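A Day at the Hondbridge Denim Mill

I've been wearing jeans my whole life and had never once thought about where the blue comes from, so when I heard the old Kermani mill in Hondbridge was opening its doors for one Saturday in July, I signed up the same evening. Tickets were free but you had to book a slot, and mine was for 9 in the morning. Two trains and a bus! I ate a cheese roll on the platform and felt very pleased with myself.

The mill sits right on the river, a long brick building with a newer shed stuck on the back. They gave us earplugs and a sticker, and off we went in a bunch up a metal staircase that I would not want to climb every day. First stop was the yarn store, which smells like a clean barn. Cones of cotton up to the ceiling, all of it cream colored. Our guide passed one around and it was heavier than I expected (I nearly dropped it on a small child).

Then the dye house, and this was my favorite part by miles. The yarn goes down into the indigo and comes up green – really green, like pond water – and turns blue while you stand there watching it travel over the rollers. It's the air that does it. The guide said they run 36 ropes of yarn at a time and each one gets dipped 5 times before it's dark enough. I could have stayed there all morning, but the next group was already coming up behind us, and one man kept asking about water bills. 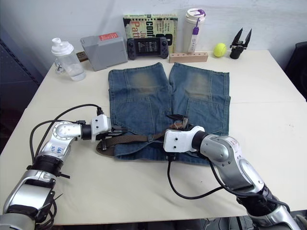 The weaving floor is loud even with the earplugs in. Most of the looms are modern and go so fast you can't really see anything happening, but they have kept a row of old narrow Palano shuttle looms at the far end, and those are a joy. They clatter and shake and the whole floor shakes with them. The cloth comes off with a neat finished edge, the kind people pay silly money for when they roll up their cuffs. I asked how long a roll was and got the answer in yards, 720 for the big looms and a whole lot less for the old ones.

After that came the finishing shed, where the fabric gets singed over a gas flame to burn off the fuzz. I did not know you could do that to cotton and still have cotton at the end. We all took a step back anyway. There was a table of swatches there too, from nearly black to almost white, and a nice long talk about why dark jeans leave blue on your couch. Wash them inside out, cold, and don't overload the machine. I have been doing it wrong for years.

Lunch was in the old canteen, soup or a baked potato, and the potato was huge. The shop is next door and is mostly remnants sold by weight, plus tote bags, aprons and a few pairs of jeans from Tridach, who buy a lot of their cloth here. I came away with two yards of the mid blue for a skirt and a bag of offcuts for patching. The apron was tempting, but the pockets were too small for my hands.

A few practical things if you go. Wear flat shoes, as the floors are grated in places and heels will get stuck. The dye house is warm and damp, so leave your sweater in the lockers by the entrance. There's an elevator, but you have to ask for it at the desk and it doesn't reach the yarn store. Parking is tight and the bus stops right outside the gate. The last bus back into town leaves earlier on weekends, which I found out by missing it, so I walked along the river with my bag of offcuts and caught the later train home.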